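Visit to the Jarkcombe shared workshop, 1/12/19

Jarkcombe is at the end of the bus route from Haltent, and the workshop is a five minute walk downhill from the last stop. The building used to be a seed merchant's. The sign over the door still says Maksymiv in green letters, and most people in town use that as the name of the place, so ask for that if you get lost. I did get lost, and asked for "the robot place", which got me sent to a car wash.

I went because the members hold an open day twice a year, in July and again in winter, and the suturing build had been mentioned on two mailing lists I read. Entry was free. Tea was 46p, in a mug you washed yourself.

Downstairs is wood and metal: a lathe, two bandsaws, a lot of clamps on the wall. Electronics is upstairs, and the suturing bench is at the back of that room, past the 3D printers. A strip of yellow tape on the floor shows where to stand when the arms are powered. The members running it asked us to keep behind it and otherwise let us stay as long as we liked.

The project is called Breltent. The aim is to get a home-built controller to place and tie simple interrupted stitches, one at a time, on a practice surface. It is nowhere near a patient and is not meant to be. The group wrote the control software and built the base, the frame and the drive units themselves. The spending sheet is pinned up beside the bench and stood at £2,075 on the day. The largest line on it was motors, and £456 of it had gone on a first set of drive units that were later scrapped for having too much play.

Play is the main trouble, as far as I could follow. Each wrist is worked by cables, and a cable that stretches a little moves the jaws a little. On a big arm you would not notice. When the thing being held is a thread, you do. They now run each cable under load for 100 cycles before fitting it and tighten it again afterwards. I asked if this had cured it and was told "better".

The camera is mounted at the wrist, so the view on the monitor goes wherever the tool goes. The shaft takes up a good deal of the picture and is always blurred. I found this hard to watch for the first few minutes and then got used to it. A second camera on a stand is planned.

At present a person steers for the whole stitch and the software records it. The next step is to hand over single moves, starting with picking up a loose thread end. Tying will come last. I had a turn at the hand controls with the arms switched to slow and spent roughly ten minutes trying to close the jaws on a thread. I managed it twice. It is much harder to judge depth than I expected, and I kept stopping short.

A few practical notes. The stairs are steep and there is no lift. The upstairs room is cold, so keep your coat. The parts list and drawings are in a ring binder on the bench, and you may photograph the pages. Software is handed out on request if you leave an email address. Parking outside is for loading only, and the last bus back to Haltent goes before the open day finishes, so I missed the talk on cable routing.

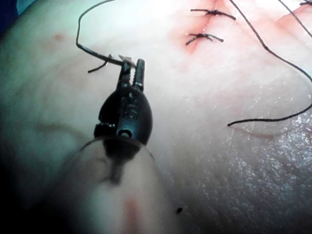
Breltent bench, wrist camera view: thread in the jaws, with two tied stitches across the incision line.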